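Big immigration news out of the state legislature and I've been grinning since breakfast, so bear with me, this is going to be a few posts long!

The Language Access in Court bill passed. It goes into effect 12th May. If you have a hearing in any county court and you need an interpreter, the court has to find one and the court has to pay. Not you, not your cousin who took a day off work.

Some background for the newer folks here. I've been going to hearings at the Stolero courthouse since February, just sitting in the back with a notebook. Anyone can do this, by the way. You walk in, you sit down, you keep quiet.
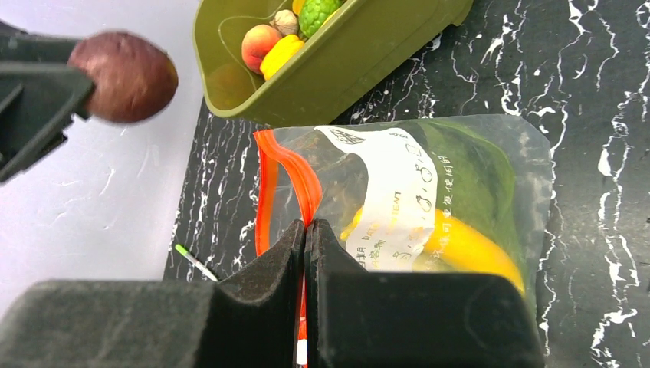 The thing I kept seeing was postponements. Somebody shows up on time, papers in order, and there's no interpreter for their language. So the judge sets a new date. One family from Akanda had driven 200 miles to get there and was back on the road in less than an hour.

I wrote down 38 hearings in my notebook. 20 of them got moved to another day over interpreters. That's one courthouse and one person with a pen, so please don't quote it like a study, but wow.

What the bill does: courts have to ask about language when they mail the first notice. There's a box to check and a phone number to call. If you missed the box, you can still ask at the front window, even on the day of.

It covers phone and video interpreters too, and I love this part — the smaller counties like Rilach may only get a handful of requests a year for some languages, and now they can share a list with everyone else. 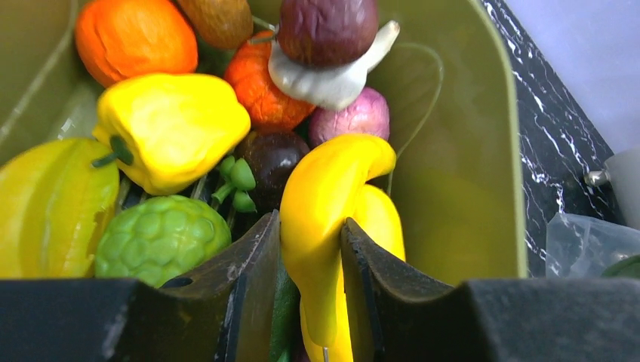
What it doesn't do: federal immigration court is a separate system and a state law can't touch it. A few people asked me this already. This is for county stuff — traffic, custody, landlord cases, protective orders. Which is still a LOT of what people are dealing with.

Also not in there: written translation of court papers. An earlier draft had it and it got dropped over cost. There's a second bill for that and I'm told it has 2 sponsors so far, one from each party!

If you speak another language well and you've ever thought about court work, the Imell community college is running the prep class again. Evenings, in person. You do have to pass a test at the end and I hear the legal vocabulary part is tough, so start on your flash cards now.

I'll be back in my usual seat in Stolero the first week the law kicks in, and I'll post what I see. If you want to come sit with me, send a message. Bring a sweater, that room is freezing.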